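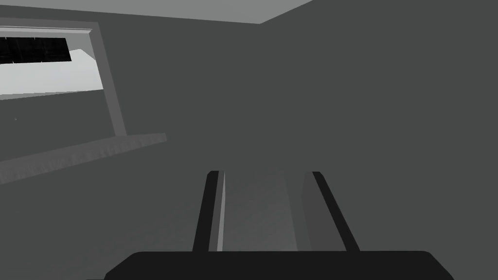
3.2 Rules for releasing simulated wrist-camera data

A good rule set should be short enough to pin above a desk. Ours fits on one page, and we were delighted by how much trouble it saved. It grew out of the Stelero project, where two teams, one at Unorex and one at Aasen, had been trading simulated episodes for months without agreeing on what a complete episode was. The first version was drafted in July by Holger Öberg and has changed very little.

Rule 1 concerns the start state. Every episode must open with the fingers apart and nothing between them, and the commanded opening must be written to the log before the first motion command. Figure 1 shows a view that meets the visual half of this rule: both fingers are open, the gap is clear, and the palm is in view along the lower edge. The other half can only be checked in the log, and we ask reviewers to check both.

Rule 2 concerns views without a target. Many teams delete them, and we would love to see that habit go! A policy that has only ever seen objects has no good reason to hold still when it faces a bare wall. We keep these views and give them their own label, "no target in view", so that anyone who wants to filter them out can do so in one line.

Rule 3 covers lighting and color. If a set is rendered in grays, the data sheet must say so, and it must list the light settings used. Bright windows deserve special care – a pane that renders close to white can pull a brightness-based crop toward it and away from the gripper.

We tried the rules on 300 episodes from the Grolto room set. On the first pass, 82 failed at least one rule, nearly all of them on the missing log entry in Rule 1. Fixing the export script took one of us 2 days, and the second pass was clean. That is a wonderful return on a single page of text.

Figure 1. Simulated view along the open gripper toward a wall with a window at upper left. No object is held. Grayscale render.

One question stayed open when we froze the rules in August 2024: whether a change of gripper model should force a new version number for the whole set. Aasen says yes, Unorex says a note in the data sheet is enough, and for now we accept either.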